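# Beaker

A **beaker** is a plain glass (or plastic) cup with straight sides and a flat bottom, used for holding, mixing and pouring liquids. Most have a little spout pinched into the rim. I've been adding to this wiki's glassware pages for a while now, and I still think the beaker is the friendliest thing on the shelf!

## Pouring

The spout is the whole trick. Tip the beaker toward it slowly and the water leaves in one thin stream, instead of running down the outside and into your sleeve (ask me how I know). I like to fill mine halfway at most, so there's room to tilt before anything sloshes.
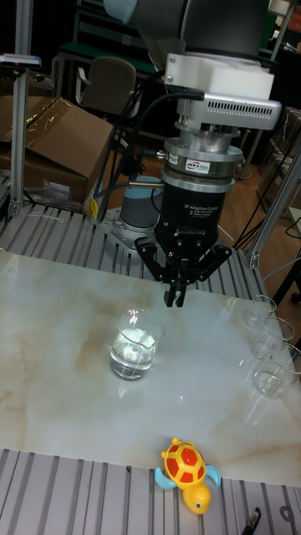
It also helps to set the receiving cups down before you pick anything up. I practice with plain water, moving it from one big beaker into smaller glasses, and I keep a towel close by.

## Measuring

Many beakers have lines printed on the side, but please don't trust them too far. They're for ballpark amounts. If a recipe wants exactly 100 ml, reach for a graduated cylinder. Ľudovít Dvořáček, who wrote our cylinder page, is much stricter about this than I am, and he's right.
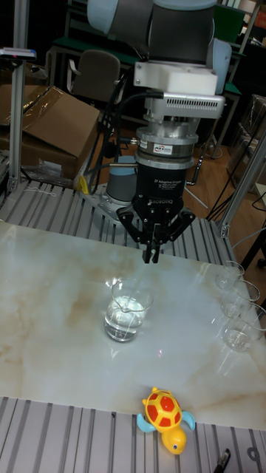 *Glass beaker with a pouring spout, filled about halfway with water.*

## Care

Warm water, a drop of dish soap, a soft brush, then upside down on a rack. Check the rim for chips, mostly near the spout. My old Brellico set has lost 2 of its 4 beakers that way, both in December.

**See also:** Graduated cylinder, Flask, Funnel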